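Bench notebook, March — watering trial, week 3

Went through the Junilness wick inserts again this morning before the kettle was on. The claim on the sleeve is that a houseplant in a small pot "drinks what it needs" from the reservoir and can be left alone for weeks. I said at the start I'd believe it when I saw the weights, and I still haven't seen weights that make me believe it.

Setup, for anyone picking this up after me: 11 pots on wicks, 8 watered by hand from the top whenever the surface feels dry to a knuckle. Same bag of Primis compost for all of them. Chie did the potting in one afternoon so at least the packing is consistent, or as consistent as one tired person gets.

What I have so far

The wicked pots lose weight more slowly than the hand-watered ones. Fine. They would, they're sitting over water. The question was whether the compost stays evenly damp, and when I pushed a skewer in it came up dark at the bottom and pale for the top third in nearly every one. Berhanu says that's what the roots want. Maybe, for something with roots down there. Half of these were cuttings last autumn.

Santeri's moisture meter is no help. Same pot, same hole, readings all over the dial depending on how hard you push. I've crossed out the meter column and gone back to the kitchen scale.

Also the fungus gnats. Sleeve says wicking "eliminates" them because the surface stays dry. The sticky card by the wicked pots has plenty on it. I moved the card to the other end for a day to be fair and it caught fewer, which could mean anything, including that the card was full.

Checked the weights at 36 hours after refill. Two pots hadn't gained at all. Pulled one wick and it was bone dry above the collar — folded over on itself when the pot went down. So some of my "wicked" pots were never wicked, and I don't know for how long. Annoying, and my own fault for not looking.

Dede wants to call it for the inserts on leaf color. I don't think green tells you much after three weeks. Plants coast.

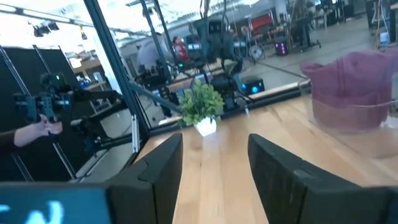 To do before the next weigh-in

- Pull every wick, check for folds, note which pots were affected
- New sticky cards, both ends, same time of day
- Ask Tatsuya if the Brito trays are the same depth as ours. His numbers look too good
- Stop letting people top up the reservoirs without writing it down (me included)
- Skewer test on the hand-watered pots too, which I should have done in week 1

Back to top
Troltville Workshop Notes — questions to the bench email, or leave a slip in the tray
© Troltville Workshop

Recent entries
Compost sieving, coarse against fine
Does bottom heat do anything for cuttings?
Kitchen scale drift, checked with bags of sugar
Watering trial, week 2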